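After the Vote: What Changes at Cakdale Town Hall

November 17, 2002

The count is final and the town has a new mayor. Qianru Yu takes office on the first Monday after New Year's, and she will bring a smaller staff with her than the one leaving. The outgoing mayor, who did not run again, had 29 people reporting to his office in one way or another. Yu said during the campaign that she wanted fewer layers between herself and the departments. We can now report a little of what that means.

The job of deputy mayor for operations will not be filled. The department heads who reported to that office — streets, water, parks and permits — will report straight to the mayor. The press office will be folded into the clerk's office, with one person handling calls from the papers and the public. The liaison desks for the De Haan and Dundar neighborhoods stay as they are, at least through the spring budget. 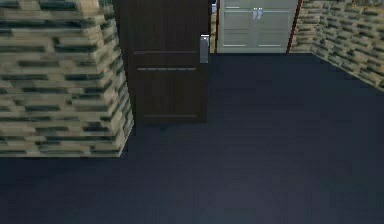 Does the council have to approve the new setup?

Only part of it. Under the town charter the mayor can leave a staff job empty without asking anyone, and can decide who reports to whom. Moving the press office is different, as it shifts money from one budget line to another, and that takes a council vote. It is expected to come up at the second meeting of the new term.

The new chief of staff will be Yen-ting Cheng, who ran the campaign and before that worked eight years in the county budget office. Cheng has not held a job in town hall before. Some council members see that as a problem and have said so. Two of them wanted the current chief kept on until summer to get the new mayor through her first budget. Yu met with them last week and told them she had made up her mind.

Our view is that a mayor should have the chief of staff she wants. If the budget goes badly in the spring, voters will know whose choice it was. We are less sure about leaving the operations job open. The streets and water departments have been fighting over the Dundar dig schedule for most of two years, and the deputy was the person who settled those arguments, usually by phone and usually late in the day. With the post empty, the mayor will have to do it herself.

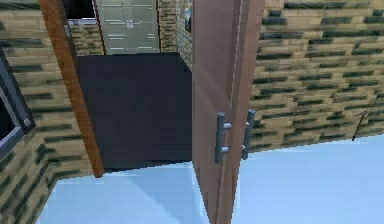 There is also the matter of the Cerneo contract. Cerneo has handled the town's billing and records since the last administration's first term, and the contract runs out in the middle of next year. The deputy's office was preparing the request for bids. Nothing has been published yet, and a proper bidding round takes months. If the work sits until January, the town may end up extending the old contract on the old terms simply for lack of time. Cheng told us the request will go out before the end of winter. We will check.

What has been settled so far:

The chief of staff starts on the same day as the mayor.

The department heads for streets, water and parks have been asked to stay. The head of permits is retiring, and the job will be advertised.

Staff whose positions are ending will be told in writing before Thanksgiving. 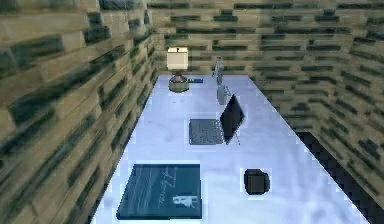

What the Numbers Say

Yu won by 800 votes, with 56 percent of the total. That is a comfortable margin for an open seat here. Her best precincts were in De Haan, where she used to sit on the school board. She lost Dundar, narrowly, and it would be a mistake to read that as a verdict on her staffing plans, which hardly came up there. People in Dundar were voting about the digging. Several told us they had gone most of the fall without knowing from one week to the next which end of their street would be open.

Turnout was down a little from the last mayor's race. The rain that day probably had something to do with it, and so did a council ballot on which half the seats had only one name. 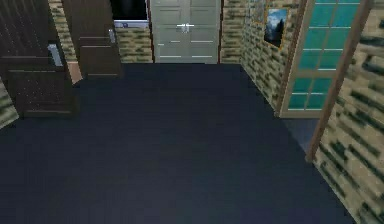
The council itself barely changes. Three members return without opposition, and the one new member campaigned on the same slate as Yu. On paper that gives the mayor a working majority, though it would only take one member to lose it, and the vote on the press office may show how firm it is. Members who grumble about Cheng in private may find it easier to vote against a budget transfer than against a person.

The last meeting of the old council is open to the public as usual. The agenda has a short item on the transition, with time for comments from residents. Anyone who wants to speak should sign up with the clerk by noon on the day of the meeting. Written comments are accepted too and are read into the record if they fit on one page.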